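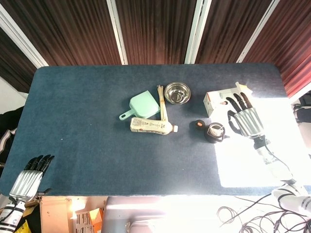

Tralcombe Paddling Club: progress report on the Flernance grant, to the end of March

Boats and boards
The grant was for six touring kayaks and two stand-up boards. We have the kayaks. The boards are a longer story, told mostly in emails from Mockus, who first sent us two left-hand fins and then a very nice catalogue. Both boards are now promised for April. Merike Dzene has been out on the demo model and reports that it tracks straight in a crosswind, turns like a wardrobe and will suit beginners perfectly, as beginners rarely mean to turn.

Sessions
We set ourselves a target of 500 junior places over the season and have filled 456. The shortfall is the fortnight in which the river came up to join us in the car park. Tarek Najjar ran capsize drill at the pool instead, but those places were paid for from club funds and are left out of the figure.

Of the juniors, 51 have passed their first paddling award. One passed twice owing to a muddle with the forms and has been counted once.

Money
The kayaks came in £200 under budget. We would like your permission to move this to buoyancy aids in the smaller sizes, where we are short every Saturday-type crowd and the big ones come up round the children's ears.

Still to do
The Govato trailer needs new lights before it goes on a public road again. The launching steps are waiting on the landowner, who is waiting on his brother. Tarek will send the receipts separately, in date order this time.

Next report at the end of June.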